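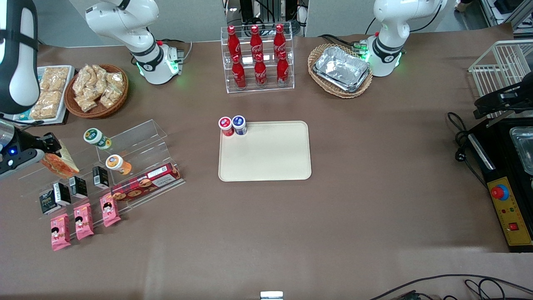
Against the Tiered Stand

Search articles, topics, authors

The clear acrylic riser has become the default answer to the snack table. Office pantries use it, hotel lobbies use it, and so do people who sell drinks from a counter two feet deep. I think it is used too often, and usually for the wrong goods.

A riser does one thing. It lifts the rear row so that the rear row can be seen over the front row. That is worth paying for when the two rows hold different products. When both rows hold the same product, the lift carries no information. Six red Coca-Cola bottles, three up and three down, tell the customer exactly what one bottle would have told him. The stand is then a storage device, and a poor one, because a bottle on the upper tier has a higher center of gravity and takes the first knock from any sleeve that reaches past it.

The usual defense is abundance. Silviu Radu, who fitted out the canteen counters at Vedari, has argued to me more than once that people buy from a full display and walk past a thin one. I accept this for bread and fruit. I don't accept it for sealed bottles, where the buyer has no freshness to judge and no best one to pick out.

Baskets are a different case. A round wicker basket of puffed snacks in clear bags is close to ideal. The bags are light, irregular and slippery, and they will not stand in rows for longer than it takes to turn around. A basket lets them lie as they fall. The curved wall holds the pile in, and the clear bag does the work of a label. Put the same bags on a stepped shelf and somebody has to straighten them every hour.

Wicker is less suited to foil trays. Stacked foil nests well and needs no wall to hold it. The weave catches the rims, the rims bend, and a bent rim will not take a lid. Foil trays are also supplies. They belong under the counter or at the back of it, near the hand of whoever is packing, and an oval basket takes up more depth than the stack inside it. A plain open bin would do.

Flat packages, such as crackers and rice cakes, go in a rectangular tray. I have never heard a serious objection to this. Paraschiva Voicu prefers them on edge, like file cards, and she may be right if the packages are stiff enough.

That leaves the middle of the table, where most people go wrong. The middle should be a tray, and the tray should be nearly empty. It is where an order is put together. A beige one with rounded corners is fine; the color matters only in that the goods should show against it. Two small bottles near one corner, a red cap beside a blue one, can be read at a glance, and there is still room for whatever comes next. Fill that tray with stock and the order gets assembled on the bare table, between the baskets, where things are missed.

At the Hevby counter we ran a crowded middle through August and a clear one after it. I kept no proper figures. Dorin Stanciu, who packed most of the orders, asked that the tray stay clear, and it has.

My rule is to spend height on variety, depth on loose bags, and nothing at all on the center. The large stepped shelf earns its footprint when it carries various snacks. The small riser for a single drink should go back in its box, and the bottles can stand on the table.

8 comments
9 shares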